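Open house at Dorarance, August

I'd been meaning to get over to Dorarance for ages, and this time Brayan Cuadros had a spare seat in his car, so off we went. It's 50 miles from my place and we still managed to arrive before the coffee was ready. They share the building with Vedus, who do the signs and the sheet cutting, and for the open house you could wander through both sides on the one sticker. Mine said "Brian's guest," which gave Brayan something to complain about until lunch.

If you've read this blog before you know what I'm like about workshops. I don't go for the talks, I go for the shelves and the tables and how people store their clamps. My own craft room is a disgrace and I'm always hoping to steal an idea.

The first room

Deisy Tello was showing people around in small groups, and we got lucky because there were just 6 of us in ours. She started with the layout table, and I could have stopped the tour right then. I have pegboard at home, but it's up on the wall with scissors hanging off it, and it had never crossed my mind to lay it flat and use it as a work surface! Tan board, neat little round holes, a wide white border going all the way around, and black metal rails holding it up. On top they had a few blocks and one of those studded building bricks, a black one, just like what I'm forever finding under my couch.
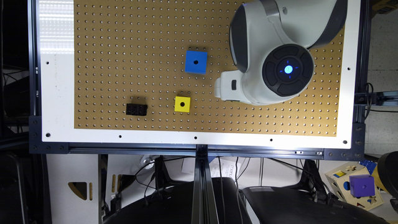 What I liked about the table

The border, mainly. I know that sounds silly, but a white edge that wide makes the tan part stand out so well, and you can tell at once where the working area stops. My table at home is the same brown all over and I lose things on it constantly. I asked Deisy whether the holes in the board were for pegs and she said they use them more for lining things up by eye. You say "two over, one down" and everybody knows where you mean. I'm going to try that with my bead trays.

The other thing I took a shine to was the blocks. Plain bright colors, no letters or pictures on them, a round hole in each. The blue one is a big chunky thing next to the yellow one. Lies Aerts (she came over from the Vedus side, lovely woman, very patient with my questions) told me they'd gone through a whole bin of donated toys to find colors that didn't fade into the board. Orange was hopeless, apparently. Brown too, obviously.

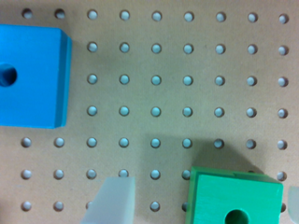 I did ask if I could buy a set and the answer was no, they aren't for sale, they're just what's in the drawer. Lies thought a kids' thrift store would be my best bet. Brayan thinks I should cut my own from scrap and drill them, and he's offered to lend me his drill press, so let's see if he remembers saying that.

Lunch and the Vedus side

Lunch was empanadas, from a folding table near the loading door, 2 dollars each. I had the cheese. Wilmer Ccori was on the till and kept giving people too much change, so get there early next year while he's still in charge.

Then Vedus, where it's all offcuts and big rolls of sticky vinyl and a wonderful smell of fresh-cut something. They had a label station and let us make one each. They had another rack of Dudás bins along the wall, the shallow kind with the curved fronts, and I wrote down the number so I can look for them. I've had the deep ones for years and everything sinks to the bottom and stays there. Brayan got talking about hinges with a man in a green apron and I lost him for a good while.

So I went back to the layout table, of course. It had gotten busier around there by then and I stood off to the side with my second empanada.
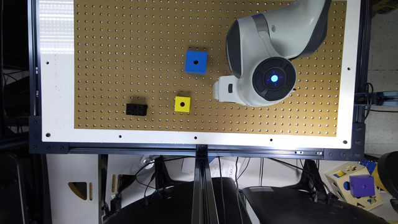
I'd missed the corners the first time. The black frame has brackets on the lower corners with small bolts, all out where you can get at them, and I do think that's the way to build a table. Mine is glued, and when one leg went wobbly that was pretty much that. I wrote "BOLTS" in my notebook and underlined it, so that's one thing learned.

Jhosep Rengifo, who put the benches together, told me he'd measured for the room wrong once and had to take the whole frame apart and shorten it. Took him an afternoon. With glue it would've been a new table! He was also the one who told me about Drarkano, a little surplus place out past the feed store that sells perforated board by the sheet, seconds mostly, so check the edges before you pay.

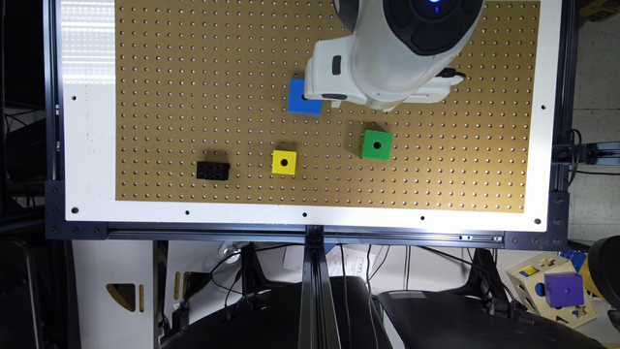

Green is my favorite of the lot, by the way. I'd put that one next to the yellow on a shelf and leave it there all year. Brayan says blue, but he says blue about everything, including my kitchen.

We left at four, with a bag of vinyl scraps, a label that says BUTTONS and a flyer with 83 Mill Lane on the back, where Drarkano is. They close at noon most days, so it'll have to be a morning. If anyone nearby wants to split a sheet of board with me, leave a comment – I only need half.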